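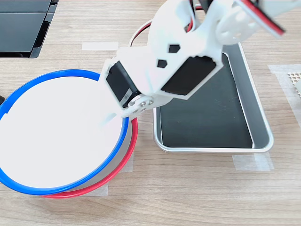
Ticket 1802: Stuvetti sealant, second complaint
Opened by: Arnulfo Rengifo
Status: Reopened Jul 8, 2025

You closed this with the note "customer advised to allow full cure." I allowed full cure. The bead along the back of the kitchen sink went on in February and it still takes a thumbprint.

What I've tried so far:

Cut out a 2 inch section and redid it from a new tube. Same result, still tacky after 13 days.

Wiped the joint with Dadel cleaner first, as your agent told me to. I doubted that would matter and it didn't.

Ran a space heater in the room overnight. The next morning the surface had a skin on it. Under the skin it was paste.

Put a strip of Nikero sealant on the same counter, same prep, same day. That one was hard by breakfast.

Your reply says humidity is "the most likely factor." Then why did the Nikero strip set three inches away from yours? I'd like an answer to that one question before I'm sent another link to the care guide.

Support reply: Thank you for your patience. Please confirm the batch code on the crimp of the tube.

The crimp is blank on both tubes. I bought them at Kozłowski and the clerk there couldn't find a code either — he checked the ones on the shelf. I've kept both tubes and the piece I cut out, and I can mail them if you pay the postage.

Status: Awaiting supplier

We use cookies to improve your experience. Accept all | Manage settings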